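Fleecy Tops and Sports Jackets: Getting Them Clean, Flat and Put Away

February 7, 2019

I love a good track top. Ours get worn to the park, to the shops, over pyjamas on a Saturday-ish sort of morning, and they get treated terribly in between. If your house is anything like mine there is a pile of them somewhere downstairs at all times, and I've become rather keen (my family would say too keen) on looking after them properly. It takes so little time! Most of what follows costs nothing either.

Before the wash

Do up the zip, if there is one, all the way to the top. An open zip chews at everything else in the drum, and it comes out wavy. Empty the pockets and turn the whole thing inside out, sleeves as well, giving each cuff a good tug so it isn't left balled up inside. Pet hair comes off best dry. We have Milo, a very hairy terrier, and a damp rubber glove stroked down the fabric in one direction lifts off an astonishing amount of him.

Mud should be left to dry completely. Then brush it off outdoors with an old nail brush and dab what's left with a little washing-up liquid. 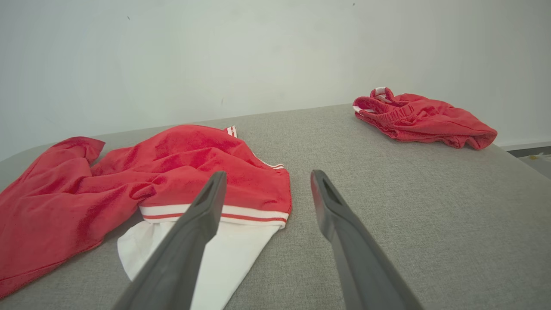
Red with white trim is the combination people write to me about most, and I do understand the worry. Strong reds can let go of their dye for the first few washes, and white shows every bit of it. Test first: wet a hidden patch of the red, press a white cloth on it and see if any pink comes across. If it does, wash cool and on its own, and never leave the jacket bunched up damp, with the red folded against the white. On a top like this one I'd give the ribbed hem band a quick look before anything else, as that thin red stripe runs right through the white, and the striped collar wants the same check. Take it out the moment the machine stops and get it opened out to dry. I can't say that strongly enough!

Choose a short, cool wash and set the spin no higher than 1,000. Fleecy and terry sorts of fabric hold plenty of water, so I used to spin them as hard as the machine would go, and the ribbing went baggy on every single one. Skip the softener too. It flattens the pile and leaves it feeling a bit greasy.

Drying without the pegs-in-shoulders look

Lay it on a towel, roll the towel up like a Swiss roll, lean on it, unroll. Then dry it flat over an airer, with the hem band pushed gently back into shape. Turn it over after a few hours. Keep bright colours out of strong sun, as they do fade.

Folding on the sofa

A sofa seat makes a brilliant folding table, much kinder on your back than the floor. Run a lint roller over the seat first, then:

Lay the jacket face down and smooth it from the collar towards the hem.
Fold one side in to the middle, with its sleeve laid straight down.
Do the other side to match.
Bring the hem up to the collar in 2 folds and give it a pat.

Savvas Karras wrote in last April to say he rolls his from the hem and stands them upright in a drawer, and I've since tried it and love it. You can see every colour at once. He fits 15 in his. I've got nowhere near that, but the drawer does shut now.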